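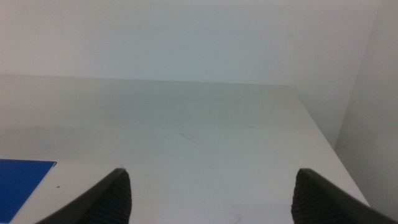
Thread on a fault that took us most of December to pin down. Short version: the gripper was reporting "closed, object held" with nothing between the fingers. Long version follows.

1/ Setup: tabletop pick and place, two-finger parallel gripper, wrist camera, flat colored sheets as pick targets. Controller is a Warov. The sequencing layer is Tustix, which we have been running since spring without much trouble.

2/ Symptom: the arm goes down, closes, lifts, travels to the drop point, opens, and logs a success. The sheet is still where it started. No alarm, no retry, no drop in the success rate on the dashboard.

3/ Yaqin Xie caught it by looking at wrist frames next to the log. The log said 20 picks in a row were good. The frames showed bare table between the pads on 5 of them, after the lift.

4/ First suspect was the pads. They have a fine textured face and it does fill up with dust. Cleaned them, swapped them, swapped them back. Same rate of false holds.

5/ Second suspect was fingertip height. Thin sheet on a hard surface, so there is very little margin between missing the edge and dragging a tip along the table. We re-taught the table plane. Fewer real misses, but every miss that remained was still logged as a hold.

6/ That separated the two problems. Missing a sheet is ordinary. Missing it and reporting a hold is a safety matter, because the next step assumes the gripper is loaded and the person at the drop side assumes the arm is telling the truth.

7/ How hold detection works on this unit: close until motor current passes a threshold, then read finger position. If position is above the "fully closed" value, something must be in the way. For a thin sheet that difference is tiny.

8/ The "fully closed" value is stored at calibration, in encoder counts. Ours was 2,173. Rasa Paulauskas closed the gripper on nothing, cold, first thing in the morning, and read exactly that. After an hour of cycling she read a different number, far enough off to pass as a thin object.

9/ So: drift in the closed position with temperature, plus a threshold set tight enough to detect card. Either one alone would have been harmless.

10/ Umton, who supplied the gripper, asked for the raw traces and reproduced it on their bench. Their suggestion was to widen the threshold. That stops the false holds and also stops us detecting sheets at all, so we declined.

11/ What we run now: re-zero the closed position every 100 cycles, away from the table. After each lift, one wrist frame is checked for anything between the pads. If camera and encoder disagree, the arm stops where it is and waits for a person. It does not retry by itself.

12/ The stop is annoying. It trips on glare now and then. I would still keep it – a false stop costs a minute and a walk across the room.

13/ Also changed: the dashboard counted "success" at the moment of release. It now counts only when the sheet is seen at the drop point. The old figures have been marked as unreliable and left in place.

14/ Still open: where the drift comes from. Baranauskienė thinks it is the finger linkage, I think it is the encoder mount. We have a spare unit to take apart and will post the traces once it is done.

15/ If you run a similar gripper on thin parts, close it on nothing when cold, again when warm, and compare. Takes an hour, most of it waiting.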